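**Reinaldo Honorato** · September

Management at the Nisbet plant has started calling the new gear cell a "teammate." I've worked next to it all summer and I have some notes. Thread.

---

**Reinaldo Honorato**

Background for people who don't do this for a living. We build small gearboxes. Someone picks up a spur gear, lines the bore up with a peg on the plate, slides it down until it seats. Then the next gear, which has to mesh with the first. Repeat until lunch.

---

**Reinaldo Honorato**

The cell was sold to Bimex by an outfit called Gorkel. The slide deck said it would "free operators for higher-value tasks." I asked in the meeting what the higher-value tasks were. The answer was that they'd be identified during the rollout. We're still in the rollout.

---

**Reinaldo Honorato**

The product is named Sister. I don't have a joke about that, I'd just like whoever picks these names to spend one shift explaining it to a guy with 15 years on the bench.

---

**Reinaldo Honorato**

What it does well: it doesn't get a sore thumb. My right thumb has been bad for years and it's better now. I'm putting that near the top so people can stop telling me I only post complaints.

---

**Reinaldo Honorato**

What it does badly: a gear that goes on a hair crooked. With your fingers you feel it bind and you back off and wiggle it. You don't even think about it. The cell pushes, stops, and puts up a yellow light. Then a person walks over, opens the door, and wiggles it.

---

**Reinaldo Honorato**

That person is usually Welington Camargo. He used to build whole gearboxes and sign the tag. Now his job title is "cell attendant." Same pay for now, and I'd like to see the "for now" part in writing.

---

**Reinaldo Honorato**

On his worst shift he answered the yellow light 40 times. The weekly report showed none of those, because a stop under 2 minutes isn't a stop. It's a "micro-intervention." So on paper the thing ran by itself all night.

---

**Reinaldo Honorato**

When I brought this up I was told the definition came from Gorkel. Sure. If I got to define what counts as me being late, I'd have a great attendance record too.

---

**Reinaldo Honorato**

Somebody always replies "so you want to go back to doing it all by hand?" No. I want the walking and the door and the wiggling to be counted as work. If they count it and the cell still comes out ahead, fine, buy another one.

---

**Reinaldo Honorato**

Another thing that changed, and I haven't seen it in any report: talking. Four of us used to sit along one bench. If a batch of gears came in with burrs, the whole bench knew by the second box. Now we're spread out between machines with ear protection on, and a bad batch gets a lot further.

---

**Reinaldo Honorato**

Training is the one that bothers me most. New people used to learn fit on the easy plates. The easy plates all go to the cell now. So the first gearbox a new hire touches by hand is one the robot already failed on, and then we write them up for being slow.

---

**Reinaldo Honorato**

To be fair to the engineers, the two who come out from Gorkel are decent and they listen. One of them stood with Welington through a whole night shift and wrote down what he did at every stop. That was the most useful thing anyone has done on this project. It isn't in the slide deck either.

---

**Reinaldo Honorato**

The target for next quarter is 100 percent of the small plates through the cell with one attendant covering two cells. I asked what happens when both lights come on. "We'll look at the data." The data that doesn't include the stops. OK.

---

**Reinaldo Honorato**

What I've asked for, in an actual email, so there's a record:

- log every door opening, however short
- keep one plate type at the bench for training
- attendants get a say in the cell settings
- the pay question answered before the second cell shows up

No reply yet except a thumbs up from somebody in purchasing.

---

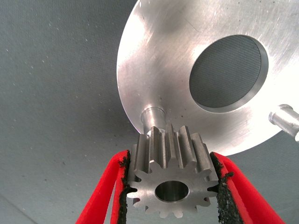 **Reinaldo Honorato**

Gear in the grip, peg right over it. Everybody who visits takes a picture at this point, and it does look good. I'd ask them to stay for the next few hours and stand where Welington stands. Muting this for tonight, I'm on at 6 in the morning. If your shop counts short stops properly, tell me how you got them to do it.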